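Search this site Go

Fivstead serving tray, cream, shallow rim -- review after a winter of use

The Fivstead is a flat, rectangular tray with rounded corners and a low raised rim. I bought it in February to hold groceries and small items on a dark gray work table, and it has been in use there most days. Order number ended in 3584, in case anyone is comparing production runs. Price was 44 dollars before shipping.

Dimensions first. The long side of mine measures 57 cm at the outer edge of the rim. The listing gives the same figure. Corners are consistent with one another, and the tray sits without rocking on a level surface. I checked it with feeler gauges and found no gap worth recording.

The rim is the main design decision. It is low enough that a hand can slide an item out over it, and high enough to stop round produce at the edge. Lemons are my usual test, being oval and inclined to travel when a tray is picked up from one end. At a normal carrying angle a single lemon rolls to the rim and stays there. At a steep angle it goes over.
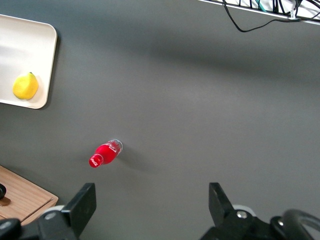
Lemon in the tray, small red bottle on its side on the table.

Bottles are a different matter. A small soda bottle laid flat will ride over the rim if the tray is tipped sharply with the bottle lying parallel to the long side. Laid across, it behaves. I now keep bottles off it and use a wooden board with a raised edge for anything heavy.

Color: the cream finish is warmer than the product photos suggest. Against a matte dark surface the contrast is strong and the rim is easy to find at the edge of vision. Coffee rings wipe off with a damp cloth. Turmeric left a faint mark that took 8 washes to clear.

Flat packages are where the tray works best. The floor is level right up to the start of the rim curve, so a carton lies flush and does not bridge at the corners. The Binov tray I used before had a slight crown in the middle, and boxes pivoted on it.
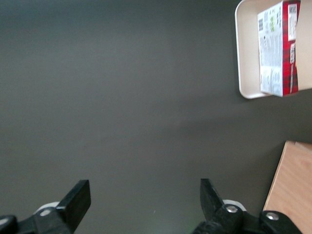
Carton lying in the tray, printed panel and barcode up.

I also tried the Falcão, which has a deeper wall and square inside corners. It holds more but is slower to clean, and crumbs collect in the angle. The Collament costs less and flexes when lifted one-handed.

Complaints: no handles, no non-slip feet, and the underside picks up scuffs. The box it ships in is oversized -- mine arrived with one corner crushed, tray undamaged.

Rating: 4 out of 5. I would buy the same size again.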